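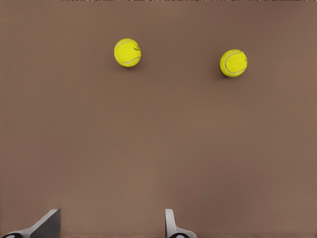 Comora Sim – pacote de recolha de demonstrações em simulação

Referência: 2351
Fabricante: Comora
Disponibilidade: em stock, entrega por transferência

O Comora Sim é um pacote para gravar demonstrações de manipulação com pinça de dois dedos num ambiente simulado. Destina-se a equipas que treinam políticas por imitação e precisam de episódios limpos, repetíveis e já anotados. O operador comanda o braço, o programa regista imagem, estado das juntas e abertura da pinça, e no fim de cada episódio grava tudo num único ficheiro.

O que está incluído

Simulador com motor de física e vista a partir do punho do robô
Licença para 2 postos de operador
Biblioteca Zemen, com 129 objetos prontos a usar
Editor de tarefas
Ferramenta de revisão e corte de episódios
Manual em português e inglês (PDF)

O comando de mão Nadlow é vendido à parte. O teclado e a maioria dos comandos de jogo também funcionam, mas a rotação do punho fica menos precisa.

Tarefas de base

O pacote traz tarefas já configuradas sobre superfície lisa: aproximar, agarrar, levantar, pousar em zona marcada e separar dois objetos iguais. As bolas de ténis são o ponto de partida que recomendamos. Rolam quando o dedo lhes toca de lado, o que obriga o operador a centrar bem a pinça antes de fechar, e a costura clara muda de aspeto conforme a orientação da bola. Com duas bolas na mesa, a instrução em texto tem de dizer qual delas se pretende («agarra a bola da esquerda»), e o editor não deixa iniciar a gravação enquanto esse campo estiver vazio.

A posição inicial dos objetos é sorteada em cada episódio dentro de uma área definida pelo utilizador. Podem também variar-se a cor da superfície, a direção da luz, o atrito e a massa. Para começar, deixe a superfície numa cor uniforme e varie apenas as posições. As restantes variações ficam para uma segunda série.

Gravação

Um episódio começa quando o operador prime o botão de início e acaba quando o volta a premir ou quando se esgota o tempo limite. Os episódios falhados não são apagados. Ficam guardados numa pasta própria, com a etiqueta «falha», e podem ser incluídos ou excluídos na exportação. Muitos clientes usam-nos para treinar um classificador de sucesso.

Cada passo guarda:

imagem da vista do punho
imagem da vista fixa (opcional)
posição e velocidade das juntas
abertura da pinça
pose de cada objeto
instrução em texto

A pose dos objetos vem diretamente do simulador e não precisa de anotação manual. Se a política se destinar a um robô físico, não a use como entrada – só a imagem e o estado do braço estarão disponíveis nesse caso.

Revisão

A ferramenta de revisão mostra os episódios em grelha e permite cortar tempos mortos no início e no fim. O corte não altera o ficheiro original. Vilhjálmur Mogensen, responsável técnico do produto, recomenda que quem revê não seja a mesma pessoa que gravou, sobretudo nas tarefas com objetos iguais, em que uma instrução trocada passa facilmente despercebida.

Requisitos

Computador com placa gráfica dedicada e 32 GB de memória
Linux ou Windows de 64 bits
Ligação à Internet apenas para ativar a licença

Compatibilidade

Os modelos de pinça Moroz de dedos paralelos estão incluídos. Outras pinças podem ser importadas em URDF, desde que os dedos tenham geometria de colisão própria. Pinças de vácuo não são suportadas nesta versão. Quem tem ficheiros gravados com a versão anterior deve convertê-los antes de os juntar a uma série nova; o conversor vem na pasta de ferramentas.

Licença e assistência

Licença perpétua, com atualizações durante o primeiro ano. Os episódios gravados pertencem ao cliente e podem ser publicados sem autorização nossa. Os modelos da biblioteca Zemen não podem ser redistribuídos em separado.

A próxima atualização está prevista para julho e acrescenta objetos deformáveis. É gratuita para licenças ativas nessa data.

Para pedir orçamento, indique a referência 2351, o número de postos e o modelo de pinça.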